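Skareck Copy Stand, 24-inch

For anyone who types up old handwriting

If you have ever tried to transcribe a parish register with the book flat on the desk to your left and your neck turned that way all afternoon, you already know what this stand is for. The Skareck holds the page upright, behind your keyboard and just under your screen, so your eyes only have to move up and down. It's a simple thing and we love it!

We first tried one in March, when Estela Ibarra was in the thick of the Zapata store ledgers. Those are tall, narrow account books, written in at least two hands, with the prices squeezed into the margin wherever the clerk ran out of room. She had been propping them on a cookbook holder. The first evening with the Skareck she got through the whole of the flour and lamp oil section and then stayed on to do the nails.

What you get

The back panel is 24 inches wide, which is enough for an open ledger or two loose sheets side by side. It leans at 4 fixed positions. The steepest is good for photocopies and printouts. Please don't use it for anything bound – a heavy book wants to lie back, and the lowest position gives the spine a proper rest. The two in the middle are where most people end up.

The lower lip is lined with felt and folds down flat when you need to slide a big volume on from the front. A clear line guide runs across the whole width on a cord and stays where you leave it. This is the part everyone gets excited about. You read a line, type it, nudge the guide down with a knuckle, and you never again lose your place between two entries that both start with "Item, one ditto."

Page holders are soft weights on ribbons, and they hang over the top edge. No clips, no springs, nothing that bites the paper.

Specs

Width: 24 inches
Lean positions: 4
Line guide: clear, full width, removable
Lip: felt lined, folding
Page weights: four, on ribbons
Maker: Skareck
Price to members: $152

Setting it up

Open the rear leg until it clicks, then set the lean before you put anything on the panel. Push your keyboard back until it nearly touches the foot of the stand. If your screen is on a low base you may find that the panel covers the bottom of it, so raise the screen or pick a lower lean. Valentina Troncoso put hers on the old card catalog drawer and says it's perfect.

Lighting matters more than you'd think. A lamp off to one side, low down, brings up faded ink beautifully, and pencil too. Light from straight overhead bounces off the line guide. For glossy prints, take the guide off altogether (it unhooks on the right) and use a strip of gray card.

Ledgers with columns

For account books we type the description first and tab across for the amounts. A full-size keyboard with a number pad is a real pleasure for this work, especially with pounds, shillings and pence in three separate columns. Graciela Gaete types the words for a whole page, then goes back and does all the figures in one run, and her totals agree with the clerk's more often than the clerk's agree with each other.

Keep a note of anything you can't read. Our house style is square brackets with a question mark, and please leave the old spelling alone. "Mollases" stays "mollases."

Does it work for letters?

Yes, very well. Folded letters that want to spring shut will behave under two weights, one at each outer edge. For crossed letters, where the writer turned the sheet and wrote over the first text to save paper, slip the sheet into a clear sleeve so you can turn the whole thing sideways without handling the folds. We did the Rememcombe letters this way and it was some of the most fun we've had all year.

Maps and anything bigger than the panel should stay on the table.

Care

Wipe the guide with a dry, soft cloth. Window cleaner will cloud it. Brush the felt now and then, as old leather bindings shed a red powder that gets everywhere and travels from one book to the next. Spare cords and felt strips are in the supply drawer, and Nouhaila Alaoui orders more when she hears they're low, so tell her.

Borrowing one

Members can take a stand home between meetings. Write your name in the loan book, bring back all the weights, and fold the lip up before you carry it.

Page updated July 8, 2018 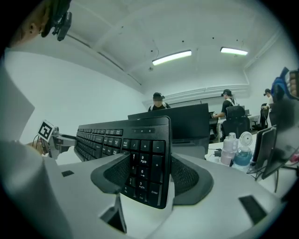
Handwritten Records Club – Transcription Team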